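Mar 24, 2021

Bench tops, continued. I said last time that I'd start at the window end and work my way toward the door, and of course I started at the door end, the light being better there this morning and the kettle being closer. No harm done. The order doesn't matter as long as I write down which top got what, and that is mostly what this entry is for (the last person to skip that step was me, and we all remember how June went).

The two tops by the door had the Sikska soap on them, 5 capfuls to the bucket, wiped on with the grain and dried off straight away with the old toweling. I do like that soap. It smells like somebody's grandmother's pantry and it doesn't leave the gray film we used to get. Both are good for another season, I'd say, and I've put a chalk mark underneath each one so we know.

The long top is the one I've been putting off. It came to us from the Moriarty shop when they cleared out, and I've been fond of it from the start, even though it has had a harder life than anything else in the room.

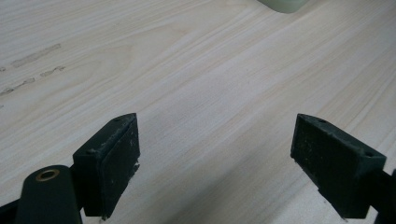

Finish is what worries me on the long top, more than dents or wobble. I had hoped to get away with soap and a light oiling, and over most of the surface I still think that would do nicely, the wood being pale and smooth with that lovely bending grain. The trouble is the grayish-brown scuff and the line of little dark flecks just under it. Both run along the grain, so sanding won't mean fighting across it, but I can't tell by eye whether the flecks are sitting on top or have got down into the wood. Plan is to try a plastic scraper first, held nearly flat, then a damp cloth, and only then paper. If it comes to paper I'll begin at 148 on the shop's own numbering (the tan sheets in the second drawer, please put them back in the second drawer!) and feather it out wide so we don't end up with a dish in the middle.

Oil after that. We have one can of Gratar left, opened but well sealed, and 12 of the lint-free cloths. Wasex would be quicker, I know, and it's cheaper too, but I tried it on an offcut over the winter and it turned the pale wood a sort of weak-tea color that I never warmed to. Offcut is on the shelf over the sink if anybody wants to argue with me about it.

Please keep mugs and glue pots off the long top until I've initialed the card on the end of it. Still to do: the small square top, and the drawer fronts if there's any oil left over.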